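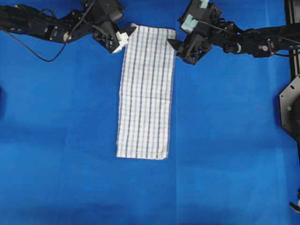 What is cloth made of?

Most cloth is made of yarn, and yarn is made of many thin fibers twisted together. The fibers may come from a plant, from an animal, or from a factory.

Where Fibers Come From

A fiber is a thin strand, often finer than a human hair. Cotton fibers grow on a bush. When the flower of the cotton plant falls off, it leaves behind a green pod called a boll. The boll ripens and splits open, and inside it is a puff of white fiber with seeds hidden in it. Linen comes from the flax plant, whose fibers run up the inside of the stem. Wool is the coat of a sheep, and silk is unwound from the cocoon of a silkworm.

Polyester and nylon do not grow. They begin as a thick, hot liquid, which is pushed through very small holes. The liquid cools into long threads as it comes out.

Young visitors to the Clelleo Museum of Cloth may handle samples of each kind at the Fiber Table. Please return each sample to its own tray.

From Fiber to Yarn

A single cotton fiber is weak. Pull on it and it breaks. Before it can be used, cotton must be cleaned to take out the seeds, and then carded. Carding means combing the fibers so that they lie in the same direction. The combed cotton comes off the machine as a soft rope called a sliver (say "SLY-ver").
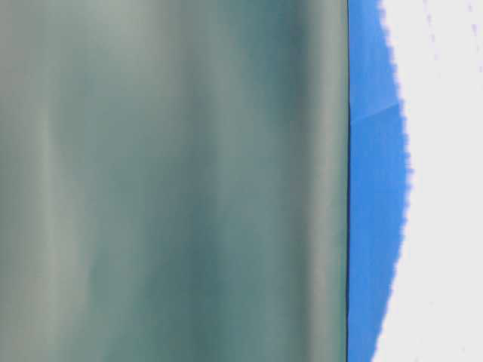
The next step is spinning. The sliver is stretched thinner and twisted at the same time. Twisting presses the fibers against each other, and the rubbing between them, called friction, keeps them from sliding apart. You can test this at home with a cotton ball. Pull a small tuft from it and tug on both ends. Then pull a second tuft, twist it between your fingers until it is tight, and tug again. Which one was harder to pull apart?

For thousands of years people spun yarn by hand with a spindle, which is a stick with a round weight on it. The spinning wheel came later and made the work faster. Spinning machines driven by water and steam came later still. The mill at Tumasholm, where many of the machines in our collection once stood, ran on water from the river. It had 30 spinning frames on its lower floor, and the workers there learned to read lips, as the noise was too great for talking.

Over and Under

Weaving joins two sets of yarn. The first set is called the warp. Warp yarns are stretched tightly on a frame called a loom, side by side, before any weaving begins. The second set is called the weft. The weft travels across the warp, going over one yarn and under the next. On the way back it goes under the yarns it went over before. Over, under, over, under makes the simplest pattern, known as plain weave. Bed sheets and handkerchiefs are often made in plain weave. 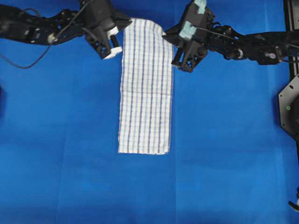

Clelleo Museum of Cloth: Pages for Young Readers
Issue 19, page 4
12/3/18

If the weft passes over two yarns at a time and moves one step to the side in each row, slanting lines appear in the cloth. This weave is called twill. Look closely at a pair of blue jeans and you will find the slanting lines.

How do weavers make stripes and checks? They use colored yarn. If some of the warp yarns are blue and the rest are white, the finished cloth has blue stripes running along its length. If some of the weft yarns are blue as well, there are stripes going across, and the two sets of stripes make a check. Where blue crosses blue, the color looks deeper. Where blue crosses white, it looks paler. The weaver must decide on the order of the warp colors before starting, and a mistake at that stage runs through the whole piece. 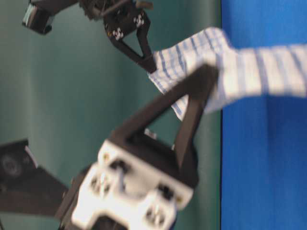

Not all cloth is woven. Knitted cloth is made of loops. Each loop is pulled through the one before it, and the loops can open and close when the cloth is stretched. T-shirts and socks are knitted, and so they stretch more easily than most woven cloth. Felt has no yarn in it. Wool fibers are made wet and warm, and then rubbed and pressed until they tangle into a sheet.

Words to Know

Boll: the seed pod of the cotton plant.
Carding: combing fibers so that they lie in the same direction.
Loom: a frame or machine used for weaving.
Sliver: a soft rope of combed fibers.
Warp: the yarns stretched lengthwise on a loom.
Weft: the yarn that goes back and forth across the warp.

Visiting the Looms

The Plukerness Gallery holds the museum's hand looms. Weaving is shown there on Saturdays, except in July, when the gallery is closed for cleaning. Children must be with an adult. The cardboard loom kit may be borrowed from the front desk and should be returned before leaving the building.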